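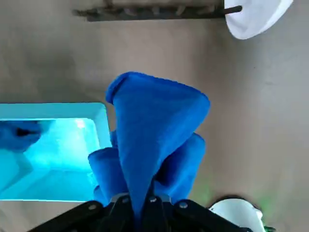
Where the Dish Cloths Live, and How to Keep Them Nice

I have been meaning to write up my cloth-and-bin habits for ages, and after the third person this spring asked me how I keep the area by the dishes from turning into a swamp, I finally sat down with a cup of tea and did it. None of it is clever. Most of it I picked up from my mother-in-law, and the rest came from getting it wrong in three different kitchens.

Start with the bin. An open plastic one is what you want for cloths, without a lid, and shallow enough that you can see to the bottom. I spent years with a pretty lidded tin and every cloth that went into it came out smelling like a pond. A bright bin, turquoise or yellow or whatever makes you happy, has the extra advantage that people in the house notice it and might even use it. Give it a rinse with warm soapy water when you change the cloths over and let it dry upside down.

Then pick one color of cloth for dishes and stick to it. Ours are blue. The floor rags are gray, and the two never meet, not even in the wash. I know that sounds fussy, but once you've dried a plate with something that spent the morning behind the stove, you come around to it!

Plates and cups need somewhere to go once you've wiped them, and I'm very fond of plain wooden things for this. A pegged rack holds plates on edge so the air gets between them, and a mug tree takes up hardly any counter at all. Wipe the wood down with a cloth you've wrung out hard, then stand it somewhere airy. Please don't soak it. I left my first rack in the sink overnight and the rails were never straight again.
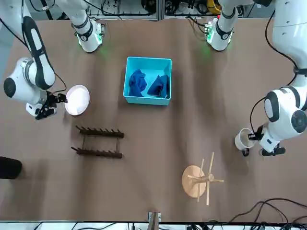 Should cloths be folded before they go in the bin?
Only if they are completely dry. A damp cloth wants to be hung over a rail or a tap first, and after that you can fold it or just drop it in, whichever you have the patience for.

Washing is where most people go astray, and I include myself. If your cloths are microfiber, leave out the fabric softener altogether, as it coats the fibers and then they push water around the plate. Use less detergent than you think. Keep them away from fluffy cotton towels too, or you'll be picking lint off your glasses until November. Mine get a good shake by the machine door and go straight on the line (the dryer on low is fine if it's raining).

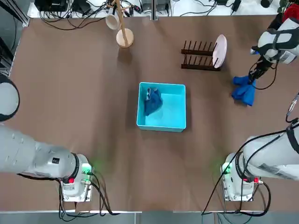

Judit Mészáros wrote in to say that she keeps her clean cloths on a shelf and uses the bin only for the used ones, so that there's never any doubt about which is which. She empties it every evening, and anything still damp gets hung over the edge of the laundry sink until wash day.

I like that very much, and if you have the shelf space I'd do it her way. In our kitchen there's one narrow ledge and the teapot has it, so we make do with a single bin for clean cloths and a hook on the back of the door for the one in use.

When you're drying, open the cloth right out before you begin. A wadded-up cloth gets soaked in one spot and stays dry everywhere else, and you end up reaching for a fresh one far too soon.

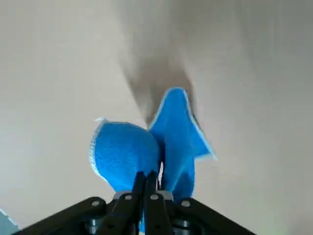 Hold it by a corner, give it one good flap, and lay it over your palm so you've got a broad flat piece to work with. Do the cups first while the cloth is at its driest, pushing a fold of it down inside and turning the cup around it, and then the plates, and leave the greasy pans for last. When a cloth gets thin in the middle or stops drinking up water even after a proper wash, cut it in half and send it down to live with the shoe polish.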